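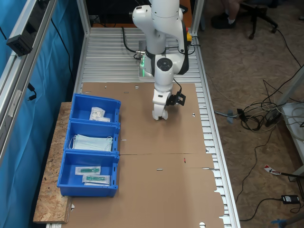

Bench with the cardboard blank laid out, arm at the far end.

October, Sunday, 4:40 pm

Study guide reprint, book two (Old Testament survey, parish edition). Second proof came back from Ruggiero. Text block is fine. The maps at the back are still too dark, and the Jordan disappears into the fold on the divided kingdom spread. Asked for the map to be moved 3 mm outward on both pages.

Paper: went with the Setden 90 gsm cream. The 100 gsm opened stiffly in the sample and the book wouldn't stay flat at the Psalms chapter, where readers will want it flat. Show-through on the 90 is acceptable except behind the full-page woodcut of Jonah. Lightened the woodcut a little and left it at that.

Corrections still open:
Chapter 4, discussion question 2 cites Exodus 21 for the commandments. Should be Exodus 20.
Chapter 7, Habakkuk spelled two ways on facing pages.
Glossary, "Septuagint" runs over into the next entry.
Timeline, the exile bar starts too early. Check against the text in chapter 9 before moving it.

Run is 1000 copies. 600 go to the Brirkance warehouse for the class orders, the rest stay here — shelf by the stairs, not the floor, after what happened to the hymnals.

Cover laminate: tried matte and gloss on the same Lurkex stock. Matte scuffs at the spine after a day in a book bag. Gloss shows fingerprints but wipes clean. Leaning gloss for the student book, matte for the leader's guide.

To do: send corrections in one batch, ask for a third proof of the maps only, get the imprint page wording settled. ISBN on the back cover still has the old book's number.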